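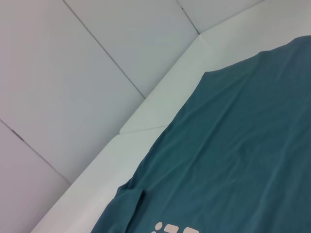 4. Loading filament and first layer

Read section 3 first if the bed hasn't been levelled. These steps are for the Plukard with the stock 0.4 nozzle. Calport owners — same steps, but the spool holder is on the left and the menu says Feed, not Load.

4.1 Loading

1. Power on. Wait for the home screen.
2. Spool on the holder, filament coming off the top towards the back.
3. Snip the end at a slant. Side cutters, not scissors.
4. Prepare > Load > PLA. Let it heat fully. Don't push filament in early, it'll grind.
5. Feed through the tube until you feel the gears take it.
6. Keep going until the colour coming out is clean. Usually 40 mm on a colour change, more if you're going from black to white.
7. Press Stop. Pull the string away with tweezers.

CAUTION: nozzle is hot the whole time. Fingers out.

Note: if it clicks and nothing comes out, stop. Unload, snip again, retry. Still clicking, go to section 7 (blockages).

4.2 Bed prep

1. Bed cold. Wipe with isopropyl and a lint free cloth.
2. Let it dry.
3. Clip the sheet back on, notch to the rear. Check there's no crumb of plastic underneath, one bit will throw the whole corner out.
4. Set bed to 60. Give it a few minutes after it reaches temperature before you print.

CAUTION: no glue stick on the textured sheet. Smooth sheet only, thin coat, and only for the materials listed in appendix B.

4.3 First layer test

1. Print > Tests > Square. Already on the card.
2. Watch it. Don't walk off.
3. While it prints, open Tune > Z offset.
4. Lines not touching, or lifting — go down one step at a time.
5. Lines see-through or ridged, extruder clicking — go up.
6. Let each change run for a couple of passes before you touch it again.
7. Happy with it? Press Save. If you don't save, the offset is lost at power off and you get to do it all over agian.

Note: Oanh Lâm's profile for Clikeo has the first layer at a slower speed than ours. Either is fine. Don't mix the two, start from one and stick with it.

4.4 Slicer settings

1. Open Clikeo, Import > Printer, choose the Plukard file.
2. Layer height 0.2, walls 3, infill to suit.
3. Leave supports off for the test parts.
4. Export to the card. Short file names please, the screen chops long ones and you wont know which is which.
5. Eject the card properly before pulling it out.

Note: the December profile had the wrong retraction. If yours still has it, delete it and import the new one. Thanks to Tín Đỗ for spotting this.

4.5 Before leaving it to run

- Spool turns freely, no crossed loops
- Enough left on it. Some 700 g for the full enclosure kit, so a part used spool won't do
- Door shut for ABS, open for PLA
- Cable chain clear of the back panel

Problems with this section to Bình Đoàn. Last revised May 28, 2025. Multi-colour loading is in section 5.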